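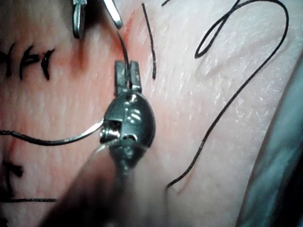 Figure 2. Suturing on the practice pad, from the wrist camera.

4. Suturing trials on the shared-workshop build

Thread management was the hardest part of the build to get right. The arm, which we call Plirnov, was assembled on a bench in the Rajput workshop, a shared space with two mills, a lathe and limited bench time. All trials used a pale pink synthetic skin pad with a fine crosshatched texture. As Figure 2 shows, the shallow creases of that texture throw small white highlights across the surface, and the polished wrist housing throws larger ones. The curved needle also catches light along its length. A threshold on brightness alone therefore could not separate needle from background, and the first version of the detector was dropped for this reason.

Home | Papers | Builds | Parts lists | Contact

Last updated: Wed 15 May
By the Dustus build group

4.1 Needle and thread detection

The second detector looks for dark thread first and then searches for the needle near the thread end. Black suture gives good contrast on the pink pad. The remaining difficulty is that several lengths of thread may be in view at once. In Figure 2 a length runs from the needle to the left, a short strand rises above the jaw tips, and a longer suture loops across the right half of the pad. Marker writing on the pad is also black. We reject marks by stroke width, which works for the bold characters but less well for thin ruled lines, and a mask drawn by hand is still loaded for each pad.

Each candidate thread is traced as a chain of short segments. Where two chains cross, the tracer keeps the direction with the smaller change in angle. Tight loops break this rule – the tracer tends to jump across the neck of the loop – so we added a limit on curvature, set by bending the thread by hand on the bench.

4.2 Wrist camera and focus

The camera mount is a printed bracket clamped to the arm. Focus is fixed at the distance of the jaws, which leaves the arm shaft and the far border of the pad strongly blurred. We tried a longer working distance and went back, as the loss of detail at the needle was worse than the blur elsewhere. The shaft hides part of the lower pad in this view. The planner treats the hidden region as unknown and will not place an entry point there.

4.3 Trial procedure

We ran 200 trials over two bench sessions. The controller was a Britari board running the joint loop at 900 Hz, with the vision loop on a separate computer. A trial began with the needle held in the driver and ended when the thread had been drawn through or the operator pressed stop. The pad was kept in place between trials until its surface was too worn to hold a stitch.

The first 100 trials used the brightness detector and the rest used the thread-first detector. The two sets were not mixed, so wear in the cable drive may account for part of any difference between them. Drive tension was checked by hand before each session and adjusted at the motor end. We did not log tension during a trial; a load cell for this purpose was fitted in December, after the trials were finished.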